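Sealing a red-brown marble top — yes or no?
Stone and Tile board > Countertops and Tables
Page 1 of 1

Skukine
Posts: 452

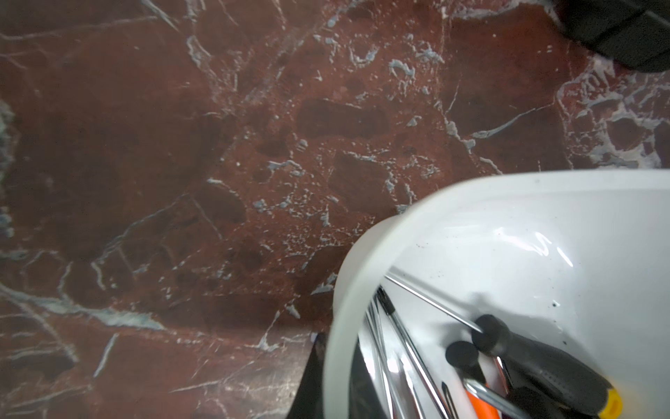
Good evening to all. I would like to ask a question which I could not answer by reading the old threads. I bought a second-hand marble top in September and I want to use it as a kitchen worktop beside the stove. It is polished, reddish-brown with darker brown patches, and it has white, gray and pale blue-gray veins in all directions. A white plastic container with screwdrivers is on it now, but later it will be for bread, coffee and cutting of vegetables (on a board, of course). The seller told me that such stone must be sealed two times every year. My neighbor, who laid floors for his whole working life, says that polished dark marble should never be sealed. Both of them were very sure. Who is right?

I have to add that I do not know the name of the stone. The seller called it only "red marble". I have no papers for it.

Thank you in advance for your patience with my English.

---

Movotwood
Posts: 3,253

Welcome back. Do the water test before you spend any money. Put a spoonful of water on the stone, leave it fifteen minutes, wipe, and look. If there is a dark spot, the stone is drinking and a sealer will help. No dark spot, no sealer. Do it in a few different places, and do one of them right on a vein.

Your neighbor is closer to the truth than the seller, in my opinion.

---

Rizvi
Posts: 300

I disagree with this. The water test tells you about water. In a kitchen the problem is oil. I had a polished brown marble beside my stove, it passed the water test very nicely, and after one winter there was a dark ring where the oil bottle stood. I tried a poultice with baking soda three times and it became lighter but it is still there if you know where to look.

Seal it. A bottle is cheap and the work takes one hour.

---

Movotwood
Posts: 3,253

Rizvi, did you test with oil before? If the water did not go in and the oil did, I would like to know how the polish was in that place. A ring under a bottle is very often wear. The bottle is moved every day with salt and crumbs under it, the polish goes away, and then the oil has an open door.

---

Rizvi
Posts: 300

No, I did not test with oil, who puts oil on a new worktop? And it was not wear. The surface had still a good shine when I looked at it from the side against the window. Only the color was darker.

---

Enano
Posts: 2,000

Let me say something about the veins, as everyone is talking about the stone like it is one material. In many red and brown marbles the light veins are calcite and they behave differently from the ground around them. Sometimes there is an old filler in them also, resin or wax, which the factory put there before polishing. If you put a solvent sealer over a wax filler, you can get a cloudy line along the whole vein. This happened to me on a windowsill. I had to strip it with acetone and polish again by hand.

So, Skukine, before anything: take a cotton bud with a little acetone and rub it on a vein in a corner which will be against the wall. If the cotton comes away sticky or yellow, there is filler, and you should use only a water-based sealer or nothing.

Also please understand that no sealer will protect you from lemon, vinegar, wine or tomato. Acid eats the polish itself. People seal their marble, they cut a lemon on it and then they come here to write that the sealer is bad.

---

Skukine
Posts: 452

Thank you, this is already more than the seller told me. I will do the water test and the acetone test on Sunday when I have daylight in the kitchen. I have two more questions.

First, how do I clean it before the test? It was stored in a garage and I do not know what was on it.

Second, if I decide for oil testing as Rizvi writes, how do I take the oil out again if it goes in?

---

Movotwood
Posts: 3,253

Clean with warm water and a few drops of neutral dish soap, soft cloth, rinse two times, dry. Then let it stand one full day before the water test. If the stone is still damp inside you will see no dark spot and you will believe that it is tight. Many people make this mistake. No vinegar, no bathroom cleaner, and none of these sprays with orange on the label.

For the oil: do it on the underside if the underside is smooth enough, and use one drop. I would not do it on top.

---

Rizvi
Posts: 300

The underside is never polished so this will tell you nothing about the top. Use the back corner, one small drop, ten minutes. If it goes in, mix baking soda with water until it is like thick yogurt, put it on, cover with kitchen film, leave until the next day, then take off the film and let it dry completely before you scrape it with something plastic. Repeat. For one drop it will come out.

---

Movotwood
Posts: 3,253

Okay, about the underside you are right, I was thinking of my own table which is polished on both sides. The back corner then.

I still say that a sealer on tight stone brings more trouble than it solves. It does not go in, it dries on top, and you have streaks which show every time the lamp is on. On a dark polished stone you will see each one.

---

Enano
Posts: 2,000

The streaks come from not wiping. You put it thin, wait the time which is written on the bottle and wipe everything off until the cloth is dry. What remains on top is waste. If it has streaked already, put a little fresh sealer over the streak, it becomes soft, and wipe again right away.

---

Skukine
Posts: 452

I come back with results. The water test I did in four places and left it twenty minutes to be sure. Three places show nothing. The fourth, on one of the wider light veins, gave a gray shadow which was gone after one hour. The acetone cotton stayed clean, so I suppose there is no wax.

The oil drop I placed in the back corner. After ten minutes I can see a very weak spot, but only when I bend down. My wife does not see it at all.

I am thinking to seal only one time with a water-based product, wipe it very well, and put a small tray under the oil bottle. Does somebody see a problem with this?

---

Rizvi
Posts: 300

No problem. The tray is the best part. Put the soda on that spot tonight, do not wait with it.

---

Movotwood
Posts: 3,253

I would do the tray and skip the sealer, but it is your kitchen. Try the product on the back corner first and look at it the next day with the lamp on.

---

Enano
Posts: 2,000

Agree with the corner. And wait with the sealing until the soda has dried and the spot is gone, otherwise you close the oil inside. Please write which product you used and how the veins look after, there is very little here about the red ones.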